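Hard water and coloured hair: what the minerals do, and what a chelating wash can remove

Most people who colour their hair at home or in a salon have some idea of what bleach does to it. Far fewer know what comes out of their shower. The two are connected, and in parts of the country with hard water the second can undo a fair amount of the care taken over the first.

Hardness is a measure of dissolved calcium and magnesium, usually given as milligrams of calcium carbonate per litre. Water above 200 on that scale is generally called hard. At the Hawthorne salon in Istbridge the test strip by the backwash basins reads 300 before the softener and close to nothing after it. Darlene Desjardins, the owner, had the softener fitted in April, after two years of toners that faded sooner than they should have.

"I changed the toner brand twice," she says. "Then I changed the water and went back to the first toner."

Why coloured hair takes up more

A hair fibre carries a weak negative charge in ordinary tap water. Calcium and magnesium ions are positive, so they are drawn to it. In undamaged hair most of them stay near the surface, where the outer cuticle scales and their thin fatty layer limit how far they travel. Bleaching and permanent colour strip much of that fatty layer and create additional acidic sites inside the fibre. Each site is a place where a metal ion can settle. Bleached hair can therefore hold several times as much calcium as untreated hair washed in the same water.

The effects vary. Some people report roughness when the hair is wet and a dull, slightly waxy feel when it is dry. Others notice only that conditioner seems to do less. Curl patterns may become uneven along the length, with the older ends behaving differently from the roots, as the ends have been through many more washes. Laboratory studies of tensile strength disagree with one another, and it would be unwise to blame hard water alone for breakage.

Copper is a separate matter. It usually comes from household pipes, particularly where the water is slightly acidic or has stood overnight. It matters in small amounts, as it speeds up the breakdown of hydrogen peroxide during colouring. The result can be extra heat, uneven lift and more damage than the same mixture would cause on clean hair. A green cast on pale blonde hair is the visible sign, though copper may be present long before any green appears.

Soap, detergent and scum

Traditional soap bars react with calcium to form an insoluble residue, the same grey film that collects on a bath. Solid shampoos are often confused with soap, but many are made with synthetic detergents and behave like a bottled product. The ingredients list settles the question. Sodium cocoate, sodium olivate or sodium palmate indicates soap. Sodium cocoyl isethionate indicates a detergent bar.

The same reading habit serves for the rest of the bathroom shelf, where the front of a pack often says more about its intended buyer than its contents.
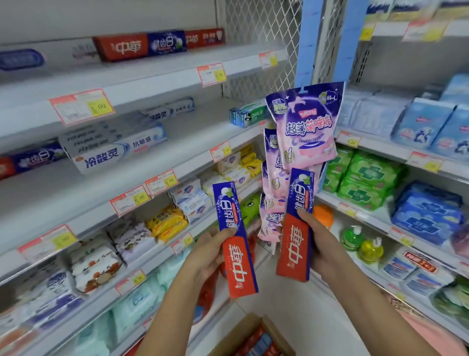 What a chelating shampoo contains

"Clarifying" and "chelating" are used on labels as if they were the same. A clarifying shampoo has a strong detergent base and removes oil, silicone and styling polymer. It has limited effect on minerals held within the fibre. A chelating shampoo contains an ingredient that binds metal ions and keeps them in solution so that they can be rinsed away.

The common ones are disodium EDTA, tetrasodium EDTA, sodium gluconate, phytic acid and trisodium ethylenediamine disuccinate. Nearly every shampoo includes a trace of one of these to protect the formula in the bottle. That trace does very little on the head. As a rough guide, a chelating ingredient listed before the fragrance is likely to be there in a useful quantity. One listed after the preservative probably isn't.

Wayne Gosselin formulates hair products at a contract laboratory in Stollholm. He regards contact time as the part most users get wrong.

"A chelant needs minutes," he says. "Thirty seconds of lather and a rinse gives you the detergent and very little else. Leave it for three to five minutes, then rinse, then condition."

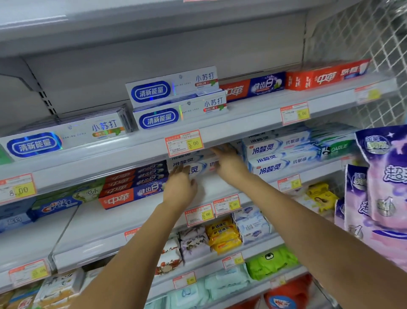

Gosselin's laboratory ran a small comparison for a client last year, using bleached hair swatches washed repeatedly in hard water. The untreated swatches built up calcium steadily before levelling off. Those given a chelating wash every fifth cycle stayed well below that level. Weekly use gave slightly lower readings again, but the swatches were also rougher to comb, and he doesn't recommend it for fine or heavily lightened hair. Every two to four weeks is his usual advice, with one extra wash a day or two before colouring.

Filters and softeners

Shower-head filters are widely sold as a cure for hard water. Most contain carbon, a copper-zinc alloy or calcium sulphite, all of which act mainly on chlorine. Removing calcium needs ion exchange resin, and the volume that fits inside a shower head is used up very quickly at normal flow. The Sanduser cartridge that Desjardins tried first brought her reading down to 111 on the day it was fitted. It was back at the mains figure within the week.

A plumbed softener does the job properly, but costs more, takes up cupboard space and needs salt. Tenants rarely have the choice. For them the practical measures are a chelating wash at sensible intervals, a conditioner with a low pH after every wash, and, for those with patience, a final rinse from a jug of filtered or deionised water. Diluted vinegar is an old alternative. It loosens surface scale and smooths the cuticle for a time, but its binding power is weak and a strong mixture can irritate the scalp.

Test strips sold for aquariums are adequate for checking a home supply. Take the sample from the shower itself, cold, after the water has run for a minute, and read the strip in daylight. Water companies also publish hardness by postcode.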